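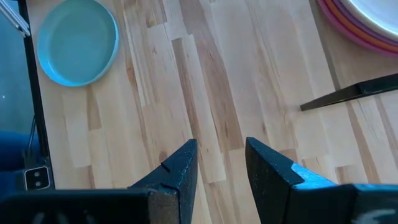 Butcher-block top, long pale strips. See item 4.

Grelthorpe Community Kitchen
Minutes, March meeting. Started 6:40 pm, back table.

Present: Dede Boateng (chair), Melina Tsolakis (notes), Ruth, Callum, Priya, both Hendersons. Apologies from Gil, working late.

1. Last minutes
Read, ok. One fix – the freezer went to Vusgate Street, not Vusgate Hall. Dede signed.

2. Money
2000 in the main account after the insurance went out. Petty cash 36, receipts in the blue envelope. Callum still owed for onions and the big roll of foil, to be paid this week. Gas bill higher than last winter. Ruth wants to see the meter readings before we pay it, Dede will find them.

3. Thursday suppers
123 plates served in February, down a bit on January, snow probably. Lentil thing went well, fish pie did not, too much left over. Priya would like to drop fish until fall. Mr Henderson against, says people ask for it. Left it at once a month.
Allergy sheet needs redoing, the sesame line is missing. Priya to do it.
Doors open 5:30 from now on and not before. Folks have been coming in while the pans are still being carried accross and someone is going to get burned.

4. Worktops
Long one. Old laminate by the sinks is lifting and has to go. Options were steel from Dillach, or wood like the top in the picture. Melina for wood, warmer to look at, can be sanded if it gets marked up. Ruth for steel, easy wipe, no oiling. Mrs Henderson asked who exactly would be doing the oiling. No answer to that.
Dillach quote for steel is in, 199 per length, fitting extra. No quote yet for wood. Dede not voting on one price, fair enough.
Also the inspector might have views on wood next to raw meat – Callum to ring and ask. Could do steel by the sinks and wood on the serving side only. Most people liked that.
Held over to next time.

5. Storage
Dry goods shelf is full agian. Chickpeas, mostly. Please check the list before accepting donations. Priya to ask Vusgate Street if they want any.
Tall cupboard key is missing. If you have it please put it back on the hook.
Mouse droppings behind the rice bins, not many. Bins moved, floor swept, traps down. Hendersons will check them mornings.

6. Spring open evening
Up to 36 people in the room at once, that's what the hall allows, so two sittings. Dede doing soup, Melina doing the bread and her aunt's walnut cake. Posters – Ruth's nephew again if he's free. Music or no music, went round on this for a while. No music.
Need more folding chairs. Callum thinks the school will lend, will ask at the office.

7. Anything else
Dish towels – take a bag home if you're passing and wash it, the pile is getting silly.
Back light is out. Reported twice.
Ruth asked for minutes to go out sooner than last time. Noted, sorry, M.T.

Closed 8:15. Next one in April, same place, Dede to send the date.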